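Our visit to the relationship fair in Pindon

Last October my husband and I travelled to Pindon for the open day of Prastalar, a family counselling centre with a small fair for couples. We have been married eleven years and we are not in crisis. We only have the same quarrel every week, and I wanted to see how other people manage it.

The train took longer than promised, so we missed the welcome and came in during the first talk. Noémi Vincze, a counsellor at the centre, spoke about silence after an argument. She has kept notes on 797 couples in her work, and she told us that most of them did not remember what the last quarrel was about. My husband looked at me very quickly when she said this.

After the talk there was tea, and we could walk through the rooms on both floors.

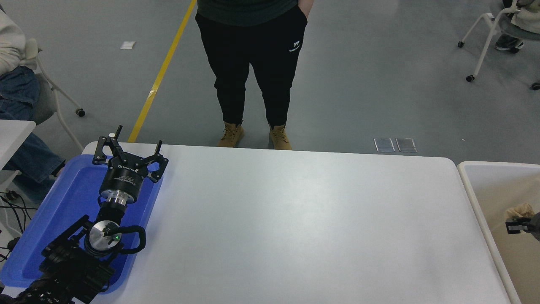
White table with blue tray, Prastalar open day.

In the afternoon we joined a workshop with Csenge Takács. There were 40 places and all were taken. Each pair had to sit face to face, and one person spoke for four minutes while the other was not allowed to answer. I found it very hard. I had three good replies ready and I had to swallow them. When it was his turn, my husband spoke of his mother's illness, which he had not done at home since the spring.

The stands downstairs interested me less. One was selling a weekend course for 4,000, and the lady was a little too eager. I bought a small book about listening and left it on the train, so I cannot say if it is good.

The next open day is in spring. Workshop places must be booked by telephone, and I advise you to eat before you come, as the café closes at two.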